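How Does Clay Become a Mug?

Ceramics are things made from clay and hardened by heat. Mugs, plates, bathroom tiles and flowerpots can all be ceramics. People have been making them for thousands of years.

What is clay?

Clay is a kind of soil made of very tiny, flat grains. Clay forms when rocks break down over a long time. When there is water between the grains, they can slide past each other, so wet clay is easy to squeeze and bend. When the water dries up, the clay goes stiff.

Shaping

A potter can build a mug by hand, spin it on a wheel, or pour runny clay into a mold. Runny clay is called slip. The handle is often made separately and stuck on with more slip – it works like glue. Then the mug has to dry slowly. If one side dries faster than the other, it may crack.

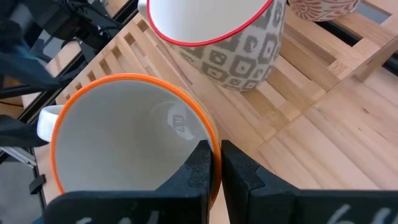 Into the kiln

A kiln is a very hot oven for clay. Many mugs are fired 2 times. The first firing turns the dry clay into a hard material called bisque. After that it will not turn back into mud, even if you leave it in water.

Soledad Mendoza runs the Sandu pottery in Ukbridge. Her biggest kiln holds 129 mugs, and she does not open it until the next day. Opening a kiln too early lets in cold air, and the sudden change can break the pots.

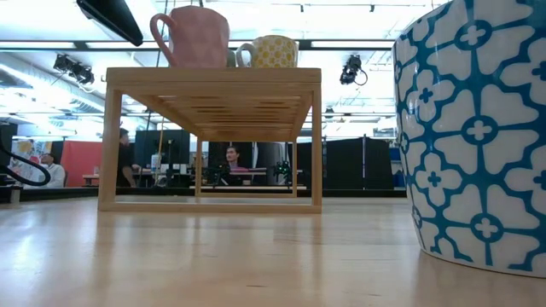
Bisque soaks up water like a sponge, so most mugs also need a glaze. Glaze is a mix of water and powdered minerals. In the second firing it melts and turns into a thin layer of glass. Metals in the glaze give it color. Iron can make brown, and cobalt makes blue. Some glazes look dull gray or pink in the bucket and come out a different color.

Patterns can be painted under the glaze or on top of it.

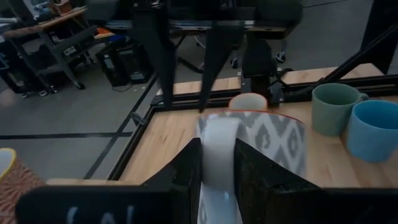 A white mug with a gray diamond pattern and an orange-red rim.

Words to know

Bisque – clay that has been fired once
Glaze – a glassy coating
Kiln – an oven for firing clay
Slip – clay mixed with water until it is runny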